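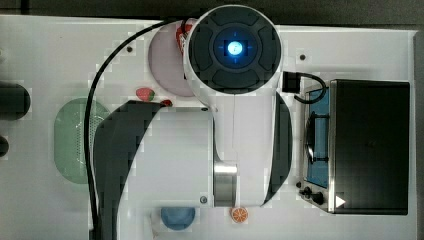

According to one supporter who has stood at the pavilion end at Stuvcombe for most of her life, the ground has never been as loud as it was when the winning runs went through the covers. It's hard to argue with her! Stuvcombe had been chasing this cup for as long as anyone on the boundary could remember, and they got it with 2 balls left.

The visitors, Brotavholm, had looked comfortable for most of the afternoon. They batted first on a slow pitch, kept their heads against the new ball, and set a target of 147. In a final, on that square, that's a proper score.

Then came the chase, and what a chase. Both Stuvcombe openers were gone inside the first few overs, one bowled through the gate and the other caught at slip off a beauty that left him late. The middle order ran everything. Pushes to mid-on became singles, singles became twos, and you could feel the fielders starting to hurry their throws.

With the scores level on 146, the left-hander leaned into a full one and the rope did the rest. Hats went up all over the bank.

The gate was 2,568, a record for a club that used to be delighted with 1,000. Plenty of them stayed until dark, singing badly and refusing to give the outfield back.

Next up is the regional round in May, away to Varkanano, where the ball swings all day and the boundaries are enormous. The Ofori Trophy goes along for the trip, packed in with the spare pads.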